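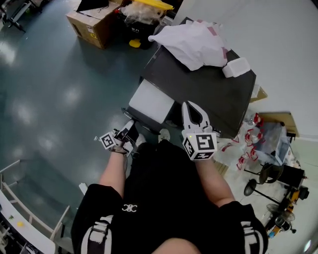 Both grippers up off the floor for the morning check, left and right.

Home | Workshop notes | Archive | About | Contact

I said last time I'd write down how we look after the hand-held grippers at Mivilby, mainly so I can stop explaining it over lunch. We have two pairs in regular use, called Kirkham and Chiba after the boxes they arrived in. Most of this applies to both. Chiba is older and needs its screws looked at more often.

The whole check takes 18 minutes if nothing is wrong. I do it sitting down with one in each hand, before anyone starts recording, which in practice means before nine.

Power first

Plug in, wait for the green light, and leave it for 60 seconds before touching anything. If the light drops out when you flex the cable, the cable goes in the bin. I used to re-terminate them, and I gave that up in October after the same one came back to me three times. The weak spot is where it leaves the body, and it gets worse if people let it hang in a tight loop. Let it run loosely along the inside of the forearm with some slack at the wrist.

Then open and close each one slowly, all the way. You're feeling for a catch near the closed end. A catch is nearly always grit in the slide. Brush it out dry. Don't oil it, the oil holds the next lot of grit and ends up on the pads. 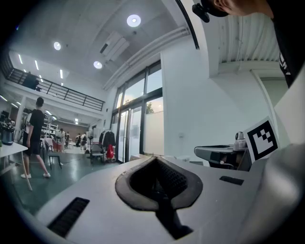 Pads

The black rubber pads are the part that wears. The fine texture goes smooth first at the tip, and once you can't feel it with a fingernail the grip on anything glossy is gone. We were getting more than 4 weeks out of a set last winter and less now, but the work has changed to plastic bags and small boxes, so I don't read much into it.

To swap a pad, peel from the wide end. Clean off the old adhesive with isopropyl and let it dry properly. Press the new one on from the middle outwards and clamp it overnight. I've tried the quick version where you hold it for a minute and hope, and the pad crept sideways by the afternoon. Change both sides of a gripper together or they close off centre.

The spare pads come from Nutedar, in bags of mixed sizes. Sort them before you need one.

Markers

Every marker gets wiped with a dry microfibre cloth and looked at from an angle under the ceiling lights. Any lifting at a corner shows up as a bright line. A lifted corner is enough to throw the tracking out, and it does it in a way that looks like a software fault. I lost most of a day to that once. Replace the print, don't glue the corner back down.

Push gently on the plate or cube as well. It shouldn't move at all. If it does, nip up the screws, stopping as soon as they bite. The housings are printed and the threads strip very easily.

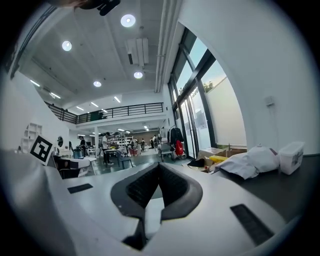
After all that I do a short test recording. Stand at the table, pick up a foam block, put it down, and do the same again with the other hand. Then play it back and compare the jaw opening on the screen with what you know you did. When the zero is off, it's usually because someone started up with the jaws partly open. Close them fully, restart, and run it again.

Things I still want to sort out: a proper stand so they aren't put down on their pads, labels for the good cables, and a logbook that people will fill in. The current one has 3 entries and they're all mine. I'll put up the screw sizes for Chiba once I've measured them again, as the list I had was wrong for the rear cover.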